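机を2台つなげて使うときの段差とケーブルの処理について

解決済み 投稿日:2024年7月8日
カテゴリ:オフィス家具・配線

作業部屋で天板が明るいベージュの木の机を2台、横に突き合わせて使っています。上に置いているのはノートPCと小物程度ですが、困っている点が二つあります。

1.継ぎ目の段差
手前側はほぼ揃っているのに、奥へ行くほど片方の天板が高くなります。紙を置いて字を書くと継ぎ目で引っかかります。脚のアジャスターは一通り回しましたが、片方を合わせるともう片方が浮きます。

2.黒いケーブルの溜まり
天板の左側で黒いケーブルが絡まったままになっています。結束バンドでまとめたことはありますが、機器の入れ替えのたびに切ることになり、続きませんでした。白い細いケーブルも1本あり、こちらは奥の角に寄せています。

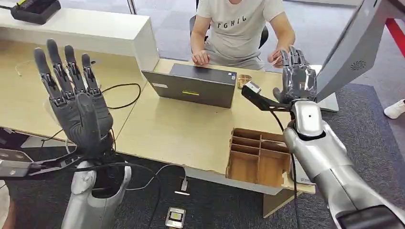
机は2台ともPrurniaの同じ型番ですが、購入時期が違います。天板への穴あけは不可(貸与品のため)、裏面へのねじ止めは既存の下穴を使う範囲なら可です。予算は3000円以内を希望します。連結金具を先に付けるべきか、配線を先に片付けるべきかも含めて教えてください。

回答1(ベストアンサー)

順序は、配線を外す、水平を出す、連結する、配線を戻す、です。ケーブルが載ったままだと机を動かすたびに引っ張られ、調整中に脚の位置がずれます。

水平出しは2台を離した状態で1台ずつ行ってください。突き合わせたまま回すと隣の天板に当たって正しい高さが出ません。基準にするのは床の高い側にある机です。アジャスターを一度全部締め込み、低い脚だけを伸ばします。4本とも接地したら、もう1台を基準側に寄せ、継ぎ目の手前と奥の2か所に定規を渡して合わせます。

奥だけ高いという症状なら、床の傾きより先に脚の取り付けボルトの緩みを疑います。購入時期の違う机では片方だけ緩んでいることがよくあります。増し締めしてから測り直してください。

連結は裏面の下穴にフラットプレートを渡します。穴の間隔は現物を測ること。合わなければねじは使わず、継ぎ目の下でクランプ2個で挟む方法でも用は足ります。クランプは当て板を入れないと天板に跡が残ります。

配線は面ファスナー式のバンドに替えてください。切らずに外せます。余長は天板の上で丸めず、裏に吊ったトレーへ落とします。トレーはCrenshawのクランプ固定式なら穴あけ不要です。取り付け前に天板の厚みを確認してください。継ぎ目をまたいで固定すると片側の重みで段差が再発するので、どちらか一方の机に収めます。電源とそれ以外の線は別に束ねます。

回答2

うちは継ぎ目にPlallerの薄いマットを敷いて終わりにしました。幅900mmのもので、筆記なら段差は気になりません。根本的な解決ではないです。
ケーブルは短いものに買い替えるのが一番早いと思います。

質問者からの補足
ボルトを確認したところ、奥の脚の1本が緩んでいました。増し締めで段差はほぼ消えました。下穴の間隔は2台で一致しなかったため、クランプで挟んでいます。トレーは未購入です。

回答3

解決後のようですが補足します。クランプ固定は机を押すと緩むので、ときどき締め直しが要ります。
それと、天板の端から垂れる線は床に着かない長さにしてください。椅子のキャスターで踏むと被覆が傷みます。Mumariの粘着式フックは、木の天板だと剥がすときに表面を持っていかれることがあるので、貸与品には使わないほうがいいです。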